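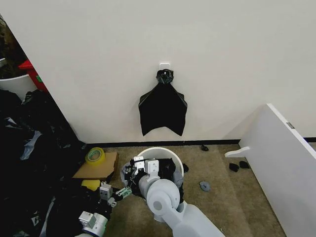
Visit to the Dekamar test rooms in Pliddale, October 12, 2026

Our group of six arrived in Pliddale in the morning, after a train that stopped two times for no reason we could learn. At the gate we received visitor cards and a paper to sign. The paper said that we stay behind the tape when an arm has power. I mention it now, as it became important later.

Dekamar works on household tasks for robots with two arms. Our host was Flora Carnegie, who leads the fault reviews. I had asked her in July if we could see a review and not only a demonstration, and she agreed at once. The task of the day was the trash bin: take hold of the liner bag, bring it out, put a new one in. For a person it is a very small job. For the robot it has filled a log with 2671 attempts.

The room for this task has a beige-brown carpet and a plain wall. A black bag hangs there from a small white hook, knotted at the top. The round white bin stands on the floor, and one white arm goes into it with a gripper and pinches the liner. The second arm ends in a hand with several fingers, partly light green. Beside the bin there is a big heap of black bags, and small dark scraps lie on the carpet. I liked that it was not made clean for visitors.

The fault happened before lunch. The gripper closed on the liner and the arm started to lift, but it had caught the rim of the bin together with the plastic. The bin came up from the floor with the bag. At this moment the program should notice the extra weight and open the fingers. It did not. The arm continued upward until the bin slipped out and rolled toward us, over the tape line, and stopped against the shoe of a colleague. Nobody was hurt. The bin is light, and I think this was our luck.

Mrs. Carnegie pressed the stop button herself. Then we waited nine minutes, because their rule says that no person enters before the arms are without power and a second person has confirmed it. Some of us found this long. I did not. In my own plant we had once a similar case with a palletizer, and the man who went in quickly was the one who needed the doctor.

After this she opened the log in front of us, which not every company would do. The explanation, as I understood it, is in two parts. The weight limit had been raised after attempt 762, as the gripper was letting go of good bags too early. The value was meant for one week of tests and it stayed. The second part is the black plastic. The folds look all the same to the camera, and when the liner hangs over the edge the robot cannot see well where the bag ends and the rim begins. They plan to try liners in a light color, but Mrs. Carnegie said openly that customers will not change their bags for a robot.

We asked many questions about the tape. It is placed for the reach of the arms — not for an object that the arms let fall. She wrote this in the report while we were standing there, and the line will be moved back before the next group comes. I would also suggest a low barrier, and I said so.

In the afternoon we saw the Jardine room, where drawers are opened and closed, and a short film about the wrist joint from Prallamano. Both were interesting, but our heads were still with the bin. The coffee was good and there were enough chairs.

Mrs. Carnegie promised to send the finished fault report to all who signed the visitor paper. When it comes I will put a summary on this page, together with the new distance of the tape.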